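October
By the Brirkulus survey desk

Progress report to Brokano: compass readings and house survey records, second period

1. Scope

The grant covers the conversion of the Bickerstaff paper survey files into a searchable record, and a check of the compass readings in them against present-day readings at the same addresses. The files are the working notes of a feng shui consulting practice. Each one normally holds a floor plan, a facing direction taken at the front door, a sitting direction, the year of construction or last major renovation, and the consultant's recommendations. Client names are being removed before entry.

2. Records entered

At the end of the period 566 files had been entered and proofread. The full set is over 1,000, and the exact total will not be known until the last cabinet has been sorted. Duplicates are the main source of uncertainty. A house that changed owners was often given a new file with the old plan copied into it, so two files may describe one survey or two.

Entry is slower than planned for files written in the older notation. These give the facing by mountain name and subdivision and leave out the degree. We enter the name as written and store the matching range of degrees in a separate field. No midpoint is calculated. The earlier practice of filling in a midpoint was dropped at the start of this period, and the affected entries have been corrected.

3. Repeat readings

Repeat readings have been taken at 110 addresses. The procedure is the one agreed in the first report: three readings at the door, three at a distance into the yard or street, and three at the rear wall, all with the same compass. Where the door readings differ from the others by more than the set limit, the door set is marked as disturbed and is not used.

Steel doors account for most of the disturbed sets. Reinforced lintels and parked cars account for much of the remainder. At apartment buildings the door reading is frequently useless, and we rely on the street reading.

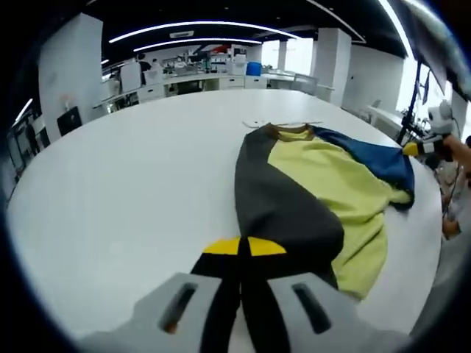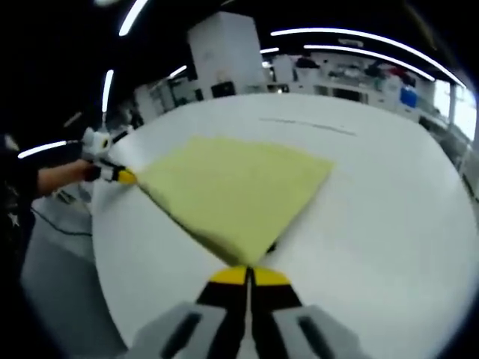

Mared Meredith, commenting on the draft of this report, asked whether the disturbed sets ought to be thrown out at all. Her point was that the original consultant stood at the same door, with the same lintel over it, and wrote down what the needle showed. If the aim is to learn how the advice in the file was arrived at, she wrote, "the wrong reading is the one you want."

We accept this in part. The disturbed sets will be kept in the database and excluded only from the comparison tables. A new field records whether the old reading agrees with the disturbed reading, the clean reading, or neither.

4. Declination

The original readings are magnetic and so are ours. Magnetic north has moved between the two, and the difference has to be removed before the readings can be compared. The correction is applied by survey year. For 70 files the survey year is missing and can be inferred only from the annual chart drawn on the plan. A nine-year cycle leaves more than one possible year, so these files are held back until a second dating clue is found — usually a phone number format or a builder's stamp.

5. Software

The record is kept in Etamano. The plan viewer now rotates the floor plan to the facing direction and lays the nine-square grid over it. Irregular outlines are still a problem. The files do not agree on whether a garage or an enclosed porch belongs inside the grid, and the viewer currently follows whatever line the consultant drew. Where no line was drawn, the grid is left off.

6. Spending

Travel is over its line, owing to repeat visits where the first set was disturbed. Scanning is under its line by more than the same amount. We request permission to move the balance from scanning to travel. No change to the total is requested.

7. Next period

Work will continue on the older notation files. Repeat readings will be limited to detached houses until the apartment procedure has been rewritten. A draft of that procedure will be sent to Brokano with the next report, together with the comparison tables for all addresses where the survey year is certain.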